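Bench Rules at Cesina: The Gallery

Welcome to the bench rules page! We keep one shared set of good habits for every tabletop robot cell at Cesina, and this gallery shows the work those habits are for. The rules started as a single sheet taped up by the door at Prollinska, and they have grown a lot since - people kept adding things that saved them an afternoon, and we love that.

The current sheet is revision 50. Print it, scribble on it, send us the scribbles.

Before you start

Read the last entry in the cell log before you power up. If the person before you left a note about a sticky joint or a changed speed limit, that note counts as a rule until someone signs it off. Find the stop button with your hand, with your eyes closed if you like, and press it once while the arm is idle. Yes, every session! The Cesbridge crew do it without thinking now and it takes them no time at all.

First runs of any new program go at reduced speed, with one person at the controls and hands off the work surface. Two people can watch. Only one drives.

Laying out a task

We are big fans of a plain work surface and parts with clear shapes and strong colors. Write the start layout down in words as well as saving it in the program, so a colleague at another site can rebuild it on a Monday morning without calling you. If the layout changes halfway through a batch, close the batch and open a new one. Batch 724 is the one everybody brings up, and it is the reason this rule is in bold on the printed sheet.

Eight shape blocks on a maple board, in green, red, blue and yellow - a cube and cylinders, stars, a prism or two and a heart.

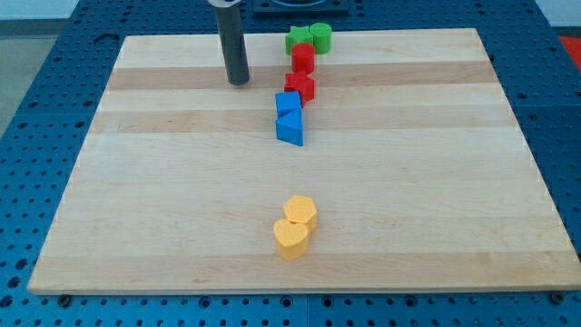 Check that the board is seated before the first move, and check it again after any bump, even a gentle one. Tool height gets set against the bare board, away from the parts, and the number goes in the log along with your initials.

Closing up

Park the arm, put the parts back in their tray and write your log line while it is still fresh. Cells get a full check at 3000 cycles. The Nel cell had its last one at 1692 because the team wanted a look at the wrist early, and that is completely fine - early is always allowed.

More pictures go up in March. Send yours in with a line or two of your own!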